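Fri 25 October

I quit the grocery store soup aisle

So I've been making soup every Sunday since the end of summer and I have become a little bit insufferable about it. My family has asked me to stop bringing it up at dinner, which is hard when dinner is soup.

It started because I was buying those cartons from the Stostent market, the fancy ones with the farm on the front, and one day I looked at the receipt and realized I was paying more for four cartons of squash soup than I pay for my phone. I went home mad. I had half a butternut squash in the fridge and an onion with a green thing growing out of it, and I thought, how hard can it be?

Pretty hard, that first time! I boiled everything in plain water and it tasted like a wet sweater. Salt helped. Butter helped a lot more.

What changed things for me was roasting first. I cut the squash in big chunks (I leave the skin on, come at me), throw in the onion and a whole head of garlic, and let it all go in a hot oven until the edges are dark. Then it goes in the pot with broth and I mash it up with the old potato masher. My blender died in the middle of batch 2 and I haven't replaced it. Lumps are fine. I like lumps.

The other thing I do now is save the rind when we finish a piece of parmesan. I keep them in a freezer bag and drop one in with any kind of bean soup. The smell alone is worth it, and then you fish it out at the end and argue over who gets to chew on it.

My current favorite is a white bean and kale one I more or less copied from the lunch place in Gelstead, the one next to the shoe repair. Theirs has lemon in it. It took me three tries to figure that out, and I even asked the girl at the counter and she just smiled at me. Lemon! Squeeze it in after the heat is off.

Failures so far: a beet thing that stained the good spoon, and a lentil soup that set up like cement by Monday morning. I ate that one on toast all week and I'd probably do it again. Also, don't freeze anything with potatoes in it. They go grainy and sad.

I've been looking at the Purves stockpots, the tall ones with the heavy bottom, because my pot only holds enough for two nights and a lunch. My sister says wait for the December sales. She's right and I'm still going to look at them every evening on my phone.

Next Sunday is the soup swap over in Indthorpe, my first one. You bring a big batch in jars and go home with everybody else's. I'm torn between the squash and the bean. If you've been to one, tell me what size jars people bring, and whether I need labels!

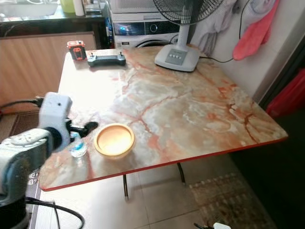
2 min read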